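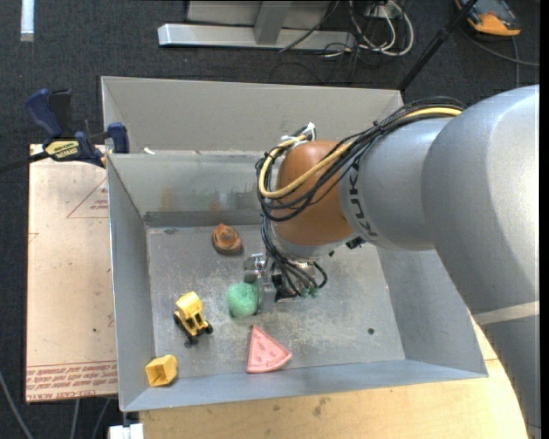
The Kistness scheme for protected time enters its second round in March, and colleagues at all sites are invited to apply. The scheme allows an employee to set aside part of the working month for a proposal of their own, with the agreement of a line manager and without the need to show a saving in advance. It rests on the view that a well-run department should carry a little slack. The pale yellow line on the KUKA arm follows the same route as the black cables but swings out into a wide loop beside the orange-brown joint, and a working month may be planned in a similar fashion, closely packed along most of its length and with some allowance at the place where it is expected to bend.

Reading time: 5 minutes

What the first round showed

The first round was open to the 410 employees at Dusero and the Martinelli building. Proposals came from most departments, including several which had not previously put forward suggestions of any kind. Of those received, 11 were accepted. Each successful applicant was given six hours a month, to be taken as whole or half sessions, and was asked to keep a short record of how the time had been used.

The records make useful reading. Applicants seldom worked on precisely the idea they had first described. A proposal to redesign the returns form became a study of why customers telephoned before completing it. A proposal to shorten the monthly stock report led its author to ask each recipient which pages they read, and the report was afterwards divided into two. In both cases the reviewing panel regarded the change of direction as proper use of the time, and applicants in the second round should feel free to revise their aims in the same way, provided that the change is noted.

Four proposals were closed before the end of the round. Closing a proposal carries no penalty and is not mentioned in an employee's annual review. The panel would ask only that a closing note be written while the details are fresh. One such note, on the difficulty of comparing supplier prices across different pack sizes, has since been consulted by two other teams.

The difficulty of protecting time

The most common complaint in the first round concerned interruption. Applicants reported that their sessions were respected in the opening weeks and then gradually gave way to ordinary business. Meetings were placed over them. Colleagues who knew that a session was in progress asked for 'just five minutes', and the session did not recover. Several applicants admitted that they had themselves been the first to give up the time, having found it uncomfortable to read or think at a desk while others nearby were visibly busy.

The panel has considered these comments with care. From the second round, sessions will be entered in Malel as fixed appointments and may be moved only by the applicant. A moved session must be given a new time within the same month. Line managers will be able to see that a session has been held, but not what was done in it, as this remains a matter for the applicant's own record.

Applicants are also encouraged to work away from their usual desk. At Dusero, the small meeting room beside the post room may be reserved for this purpose in the mornings. At the Martinelli building, the former reading room on the upper floor is available throughout the day, although it cannot be used for telephone calls.

Keeping a record

No particular form of record is required. Some applicants kept a page for each session, others a single running document to which they added a few lines. The panel found the plainest records the most helpful. A good entry states what was attempted, what was learned and what the next session should begin with. The last of these deserves particular attention. When two or three weeks pass between sessions, a good part of the next one can be lost in finding the thread again, and a single sentence left at the close of the previous session will often prevent this.

Reading counts as work for the purposes of the scheme. So does a visit to another department, a conversation with a customer or supplier (arranged through the usual contact), or an afternoon spent trying to build something that is later abandoned. Training courses do not count and should be requested in the normal way.

Guidance for line managers

Managers are asked to discuss an application before it is submitted and to raise any concern about cover at that stage. Approval should not depend on whether the manager expects the idea to succeed. In the first round a small number of applications were held back on those grounds, and the panel would have preferred to see them.

It is helpful for managers to show an interest in the work, but regular progress reports should be avoided. An early idea rarely stands up well to a status meeting, and applicants who were asked to present too soon tended to choose the part of the work that was easiest to explain. A brief conversation at the midpoint is sufficient. Where a proposal begins to affect the work of another team – by changing a shared form, for instance, or the order in which tasks are handed over – the manager should make sure that the other team has been told.

Managers may themselves apply. None did so in the first round.

How to apply

Applications should be made through Malel, under 'Protected time'. The form has been shortened and now asks for a description of the problem, the reason it interests the applicant, and the first thing they would do. Estimates of cost and benefit are no longer requested. Joint applications from two people are welcome, including from different sites, and each person will receive the full six hours.

Employees whose proposals were declined in the first round may submit them again, with or without changes. Those who took part in the first round and wish to continue should complete the same form and attach their record to date. Part-time employees are eligible on the same terms as full-time colleagues and receive the same allowance.

The panel will reply to every applicant in writing. Questions about eligibility should be sent through the enquiries page in Malel, where answers to those raised during the first round can also be found.

Newsletter > Working Life > Ideas and Improvement > Protected time: second round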